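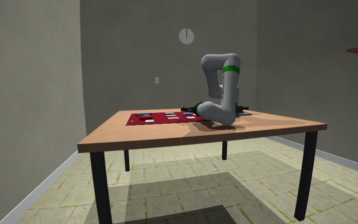 The Door on Level 3

The sign arrived in February 2023, wrapped in more cardboard than most people use to move house. It was green and white, with a running man and an arrow, and my job was to put it up over the door at the end of the third-floor corridor at Abernathy House.

"Which way does the arrow go?" I asked the building manager.

"Towards the exit," she said, in the voice she kept for contractors and small dogs.

The trouble was that the door led to a cupboard. It had led to a stairwell until July, when Gremeo took over the lease and wanted somewhere to keep its chairs. They had bricked up the landing, fitted shelves and left the door as it was, with its push bar and its wired glass. Anyone running from a fire would have gone through it at speed and met 90 stacking chairs.

I pointed this out. She looked at the work order, which had come from Drellero, who managed the managers.

"It says Level 3, east door, one sign."

"It's a cupboard."

"It's a door, and it's east."

I rang Drellero. A recorded voice told me my safety was important and then played pan pipes for a while. When a man finally came on the line he asked for the asset number. I read it off the little plate on the frame: 2569. He typed for some time.

"That's a final exit," he said.

"There are shelves in it."

"I haven't got any shelves."

I offered to send him a photo. He said photos had to go through Sistham, who did the surveys, and Sistham would need a purchase order to open the email. A new survey was £175 plus VAT. He sounded sorry about the VAT.

So I went back up the ladder and thought about it. I had a sign nobody would let me leave off, and a door nobody would let me put it over, at least nobody who lived in my own head. In the van I had an older sign, left over from a hospital job. It was red and white and said NOT AN EXIT.

I screwed that one over the cupboard. The running man I put on the opposite wall, his arrow pointing back down the corridor to the stairs that still had stairs in them.

The building manager came up to sign the sheet. She read the red sign twice.

"That isn't what we ordered," she said.

"It's one sign, Level 3, east door."

She thought that over, signed, and asked what I was charging for the other one. I said it was on the house – it had come in the box, after all. Then she opened the cupboard, took out a chair for her meeting, and had to shove the door three times to get it shut again.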